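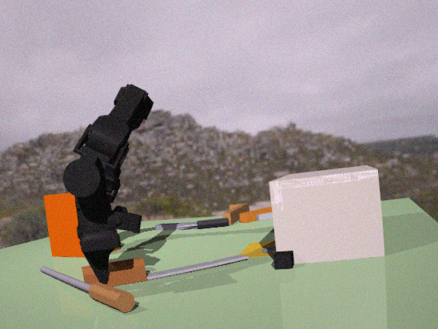

A black robotic arm above a brown block on a pale green tabletop, in a computer rendering.

Home | Features | Reviews | Labels | Archive

Reading time: 2 minutes

Louro returns to the organ loft

The second album by the Urkdale ensemble Louro was recorded over the winter in a parish church with 289 seats and an instrument last overhauled before any of its players was born. It is published in August by Brivach in an edition of 300 vinyl copies, with a download to follow.

Henrique Moreira, who composed six of the eight pieces, wrote the opening suite for organ, two violas and tape. The slow middle section — a single chord, held for 11 minutes — will divide listeners. The shorter works on the second side are more generous, and "Lamutar", for voices alone, is the finest thing the group has released.

The sleeve notes set out the registration used for each piece and thank the parish for the use of the building in the evenings. A concert performance of the complete album is planned at Urkdale in the autumn.

Subscribe to our monthly newsletter for new features and reviews. You may unsubscribe at any time.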